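Stollus Oven Controller: Support Log
Ticket 918
Product: Stollus deck oven, twin chamber, firmware 3.4
Site: Whitfield test kitchen, Odville
Category: Uneven bake / temperature overshoot
Priority: Normal
Status: Closed, fix confirmed
Opened: 2023-03-25

Reported fault

Customer bakes crostini and thin flatbreads in the upper chamber. Slices at the back left are dark brown when slices at the front are still pale. Same recipe, same trays, same baguette supplier since September. Lower chamber is fine. Customer has turned trays halfway through as a workaround but says this is no good for the topped ones, as the cheese slides when the tray is moved.

Customer had already tried the following before contacting us: lower set point by ten degrees, middle runner instead of top runner, fan on low, fan off. Fan off made it worse. Set point change made everything paler but the difference front to back stayed the same.

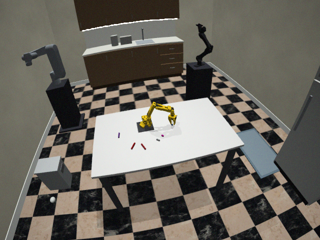 Issue 179

Linked to known issue 179 (upper chamber probe reads low after door gasket replacement). Gasket on this unit was replaced last autumn by the customer's own engineer. Linked on suspicion only at this stage.

Entry 1, first line

Asked customer for the following:
Firmware version from the service menu.
Photo of a full tray baked without toppings.
Probe reading at idle with the door shut for one hour.
Whether the Prerer steam kit is fitted.

Reply received the same afternoon. Firmware 3.4. Steam kit is fitted but switched off at the isolator. Idle probe reading 21, kitchen thermometer 22. Probe is therefore not badly out at room temperature. Plain tray result attached by customer: back left corner burnt, middle acceptable, front right barely coloured.

Entry 2, first line

Advised a bread map. Method given to customer:

Use plain sliced white, one loaf, all from the same bag. Cover the tray edge to edge in a single layer. No oil. Preheat to 200 and leave for 30 minutes after the ready light. Bake for six minutes, top runner, fan on normal. Do not open the door. Photograph the slices in position before moving them. Repeat in the lower chamber at the same setting.

Customer asked if brioche would do. No. The sugar browns too early and hides the pattern.

Entry 3, first line

Bread map results. Lower chamber even apart from a slightly pale strip along the door, normal for this model. Upper chamber shows a dark arc from back left to centre, following the fan outlet. This looks like an airflow fault and does not match issue 179, which gives an overall overshoot with no pattern. Link to 179 left in place until the probe has been checked hot.

Asked customer to place an independent oven thermometer in the centre of the upper chamber at 200. Reading after 30 minutes: 204. Probe within tolerance. Issue 179 ruled out, link removed.

Escalated to second line.

Entry 4, second line

Reviewed photos. The rear baffle in the upper chamber is sitting forward on the left-hand side. There should be an equal gap at both sides. The baffle has to come out to reach the lower gasket channel on this model, so it was most likely refitted on three lugs instead of four at the time of the gasket job.

Instructions sent:

1. Switch off at the wall and let the oven cool fully.
2. Take out the runners on both sides.
3. Undo the two thumb screws at the top of the baffle.
4. Lift the baffle straight up and towards you.
5. Check the four lugs on the back wall. Clean off any baked-on fat with a plastic scraper.
6. Refit, lower edge first. Both lower lugs must click.
7. Check the gap at left and right with a folded tea towel or similar. It should be held equally on both sides.
8. Refit thumb screws finger tight only.
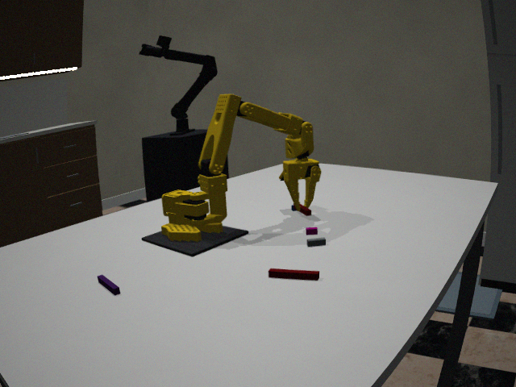
Do not run the oven with the baffle removed. The fan will run up to full speed and the controller will log error 600 and lock out for 20 minutes. If this happens, wait for the lockout to end. Pulling the plug resets the timer to the start.

Entry 5, customer update

Baffle removed. Lower left lug was found to be covered in burnt cheese and the baffle was resting on top of it. Cleaned and refitted. Error 600 appeared once, as the oven was switched on before the thumb screws were done up. Cleared after the wait.

Entry 6, second line

Requested a second bread map, upper chamber only, same method as before. Result: even colour, pale strip at the door as in the lower chamber. Customer then ran the normal crostini batch at the original set point. Two trays, no turning, six minutes, toppings added after. Acceptable.

Customer asked whether the hours counter (showing more than 500) means a service is due. It does not. The service prompt comes up on the display when needed and the counter can be ignored until then.

Resolution

Rear baffle wrongly seated in upper chamber, lower left lug fouled. Refitted by customer. No parts supplied. No firmware change.

Notes for first line

Ask about recent gasket work before sending the probe checks. A pattern on the bread map points to airflow. An even overshoot points to the probe. If the customer cannot get plain white bread, use plain water biscuits and cut the time to four minutes.

The gasket fitting sheet does not mention the lower lugs. Passed to documentation, separate ticket raised.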